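Luluscombe fit-out, progress to August 2020

Spending to date is $2,893, all of it from the Gallardo grant. The largest item was the white worktable, now in place. It has a glossy top with round holes cut through along the back. The surface has picked up some gray smudges and scuffs. 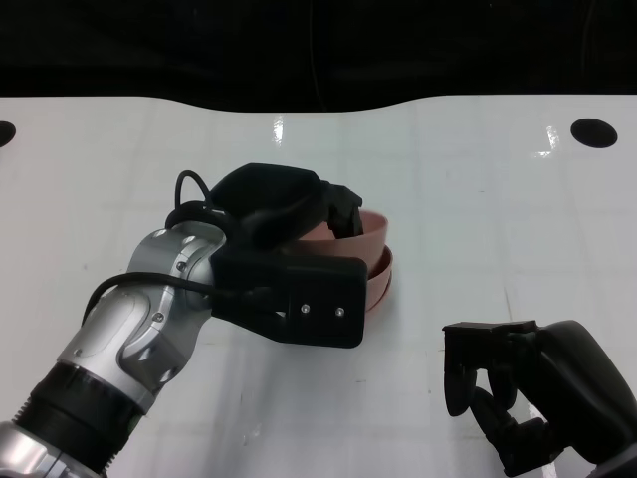 Jeniris delivered 69 of the 100 place settings we ordered. The remainder is due in October and is already paid for. Drimel has agreed to hold its price on the shelving until then.

The bowls are pink, as agreed in the spring, and we have kept to one color so that replacements are easy to match. We looked at two other suppliers and both were more expensive per setting.
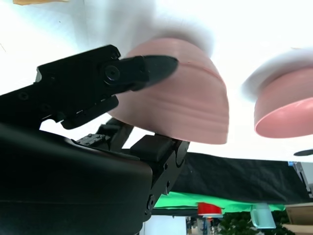
## Still to do

- Put up the Drimel shelving
- Check the second Jeniris delivery against the order
- Send Gallardo the final receipts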